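Can machines do the chores yet?

The engineer at Otar who runs the chore trials gives a short answer: "Some of them, slowly."

Her group has collected 3000 demonstrations for Flirnik, its folding and tidying program. Towels come out right 94 times in 100. Shirts manage 53. "A shirt has sleeves - that's the whole problem," she said.

Shop floors are easier, in her view, as shelves stay put. She still wouldn't leave a machine alone with glass jars.

Most of the work is done by people holding grippers in their hands. 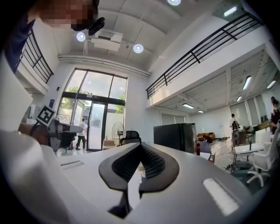

What comes next

Dishes, in April. "Ask me again after that," she said.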